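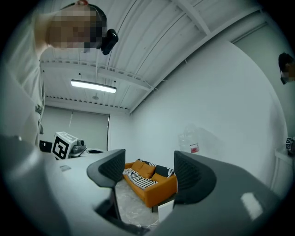

Slide 1: Hello and who I am

Hi everyone, thanks for coming in after lunch, which is a brave slot to give anyone. I'm Brenda Wainwright and I've been commissioner of the Paltisance League for longer than my marriage has been going (pause, let Kwame heckle).

Tonight's topic is trades. Specifically, midseason trades in a keeper league, and why ours kept ending in month-long sulks. If you came for draft strategy, Finlay Forsyth is on after me and he has charts.

Wait, it's the afternoon. Say "today's topic". Fix this before I go up!

Slide 2: The Mamberg trade

Tell the story quickly, don't wallow. Two seasons back Jamie Garside was running a team called Mamberg and sitting dead last. He sent his first-line centre and his only decent goalie to Kwame Abugri for a rookie defenceman and a pile of picks. Kwame won the league. The group chat went up like a barbecue full of old grease.

The thing is, I think it was a fair trade. Jamie was out of it, he wanted to rebuild, and that rookie is now the best keeper anyone in the league has got. But it got announced at 11 at night with no explanation, and half the league woke up to it and assumed the worst.

(Ask for hands: who's had a trade vetoed? Who's vetoed one out of spite? Wait for the laugh.)

Slide 3: Why we dropped league voting

We used to vote on every trade. I loved the idea of it, very democratic, and it was hopeless. People vote for their own team. Of course they do, I did too! If the club one spot above you in the standings is getting a good winger, you're going to find something fishy about it.

So now there's no vote. A trade goes through unless somebody raises a collusion complaint with me, in writing, and they have to say what they think the two managers cooked up. "It's lopsided" doesn't count. People are allowed to make bad trades. I once gave up a 500-point forward (career, not season, settle down) for a guy who hurt his shoulder tying his skates, or so the story went.

If the complaint is about one of my own trades, it goes to Natália Amaral, who runs Chambi and has never once agreed with me about anything.

Slide 4: Our rules as they stand

Don't read the slide out word for word, they can see it. Just hit these:

Trade deadline is the end of week 18. No exceptions, and yes, I've been asked for exceptions in the supermarket.

Both managers post a line or two in the chat saying why they made the deal. This fixed more than any other rule we've tried — once you know a bloke is playing for next year, the trade reads completely differently.

You can trade picks 2 seasons ahead and no further. Before that cap we had a manager sell off his whole future, finish fifth and quit, and then I had to find some poor soul to take over a team with no picks at all.

Maximum 4 keepers per roster, and you can't park extras with a mate over the off-season. We call that one the Bakwood rule, after the team that tried it.

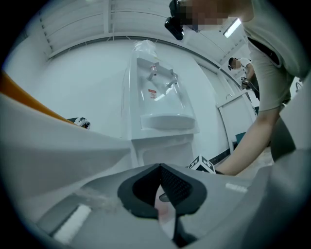 Slide 5: Making an offer people will answer

Slow down here, this is the bit people asked about last year.

Look at the other roster first. Everybody says they do and hardly anyone does. If somebody already has three good goalies, your goalie is not a favour to them, no matter how much you like him.

Send one proper offer with a message attached. My record is 26 offers from the same person in a single January evening, every one a slight rearrangement of the one before, and by the end I'd have kept my worst bench player just to make a point.

Also, don't tell someone their player is rubbish while you're trying to get him. Why do you want him, then?

Slide 6: Questions

Leave ten minutes. Someone will ask about salary caps; send them to Finlay. If Jamie puts his hand up about the goalie, take a different question first, then come back to him. Remind everyone the rules sheet is by the door and they're welcome to pinch any of it for their own leagues.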